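Software Engineer, Manipulation Planning and Control (simulation)

Sitport, Netum office
Permanent, full time. Reference 877.
Posted November 17, 2019

Sitport writes control and planning software for two-armed household robots. We do not build hardware. Our customers bring the robot, and we supply the stack that turns a task request into arm motion, from object pose estimation down to the joint controllers. Most of the development is done in simulation, and this post sits in the simulation team under Kamol Sitthichai.

The planner is called Trudex. It is C++ with a Python layer for task scripting. A separate tool, Magnusson, builds kitchen layouts, places objects on the worktops and replays logged runs against new planner builds. The nightly suite stands at 98 layouts. Every merge to the main branch has to pass it.

Current work is on cluttered counters: long stone worktops, objects of awkward shape (antlers and horns are hard on our collision meshes), thin tools lying flat, and views that tilt a long way as the torso moves. Renders from the simulator:
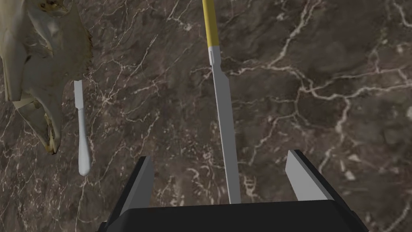
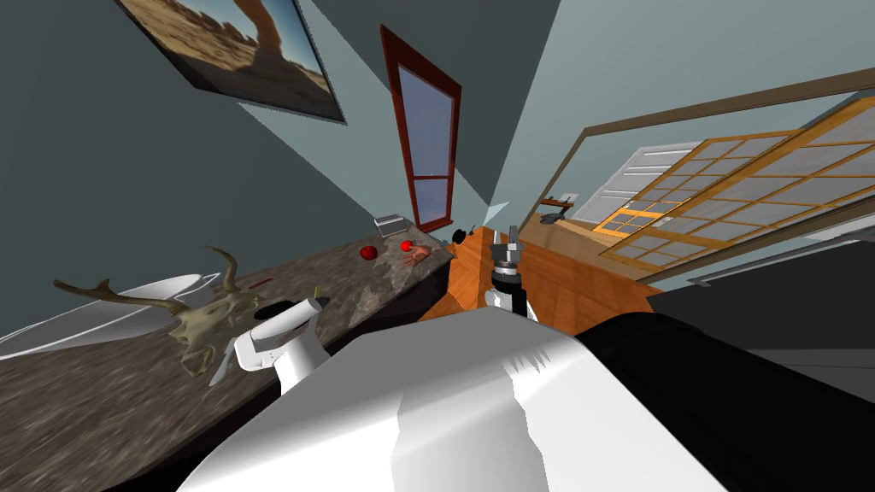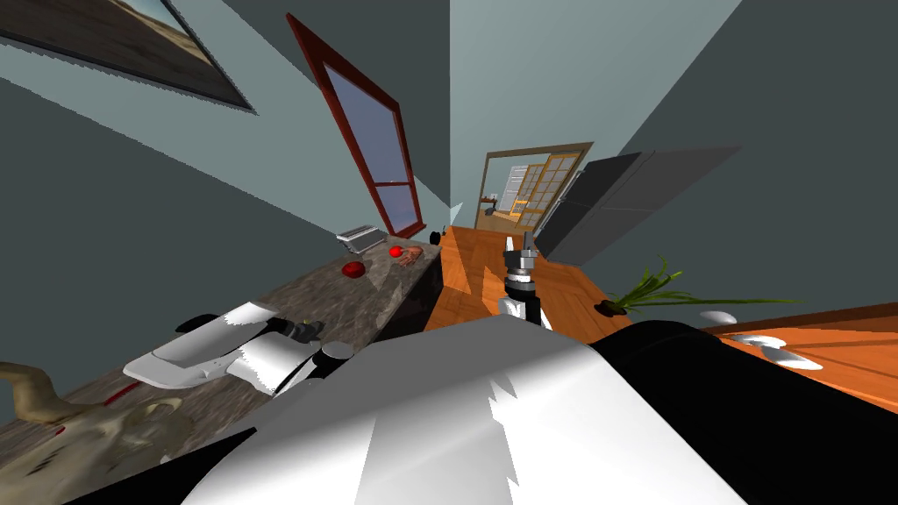 What you will work on

Grasp selection for thin and flat objects. The present method scores antipodal pairs on the mesh and does badly when the object is a few millimetres high. We want approach directions and finger clearance above the surface treated in the same optimisation.

Two-arm planning. Trudex plans for one arm at a time and treats the other as a moving obstacle. This is safe but slow, and it fails outright when both grippers are needed over the same stretch of counter. You would own the replacement.

Collision geometry. Skulls, plants and bowls are at present wrapped in convex pieces by an offline script. The pieces are too coarse near horns and leaves. Better decomposition, or a signed distance field with acceptable query times, would both be considered.

Perception under tilt. Pose estimates degrade when the camera rolls. The perception group owns the estimator – you would own the planner's handling of its uncertainty.

Replay tooling. Magnusson logs are large and the viewer is poor. Expect to spend part of each month on it, as everyone in the team does.

What we need

Good modern C++ and working Python.
Motion planning in practice: sampling-based or optimisation-based, preferably both.
Rigid-body kinematics and dynamics, including contact.
At least 3 years of relevant work, or a doctorate in a related subject.
Able to read a failing log and write down clearly what went wrong.

Useful but not required

GPU programming. Experience with physics engines at source level. Task and motion planning. Time spent on real arms.

Terms

Probation is 18 weeks. Hours are flexible outside the daily merge window. Remote work is possible two days a week after probation.

How to apply

Send a CV and one code sample you wrote yourself to Pornthip Suksawat, quoting the reference. The sample can be short. A link to a public repository is fine if you say which files are yours. First interviews are by video call and last an hour, followed by a half-day at Netum on a planning problem taken from our own backlog. We aim to have the post filled by March. No agencies.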